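Right, several of you asked how the learning-to-knit-at-forty-something thing is going, so settle in with a cup of tea, because I do go on. A thread (ha) about my first proper jumper. 1/

I picked the pattern back in July, when it was far too warm to think about wool, which should have been a warning. It's called Moltau, a plain round-necked thing with a bit of texture across the shoulders, and everybody in the comments said it was a lovely gentle knit for beginners. 2/

I've come round to the idea that those people had all been knitting since they were small. The body really is gentle, round and round and round, and I was so happy with it that I did the whole lot in nine evenings and told anyone who'd stand still long enough. Then came the neckline. 3/

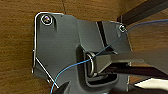

Hoani: did you do the short rows at the back? I left them out on mine and it's been trying to strangle me ever since

I did, but only on the second go! First time round I read the instruction, thought "well, that can't matter much", and carried on. It does matter. It lifts the back of the neck so the front can sit lower, and without it you get a sort of wool letterbox under your chin. 4/

So out it all came, over 75 rows if you add the bit of shoulder I'd muddled as well. I had a small sulk, ate some toast and started again in the morning with better light. I'd put a spare thread through the stitches before ripping back this time, and oh, what a difference that makes to the nerves. 5/

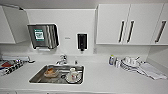

Things I'd tell myself back in July 6/

Buy one more ball than the pattern says. I didn't, and the shop only had a different dye batch left, so my left cuff is a slightly bluer grey than my right. My sister says you can't tell. She said it very quickly, though.

Knit the little test square, and then wash it, because mine grew quite a bit in the basin. I went down a needle size after that and I'm ever so glad I did.

And count your stitches at the end of the row where you've changed something, while you can still remember what you changed. 7/

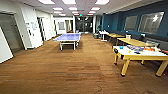
Lunch hour, needles left at home for once.

Sleeves next! I've got 4 balls left for the pair of them, and I'm told the second one always takes twice as long as the first. If anyone has a stretchy cast-off they swear by, please do send it my way, I'll happily read any number of long explanations. 8/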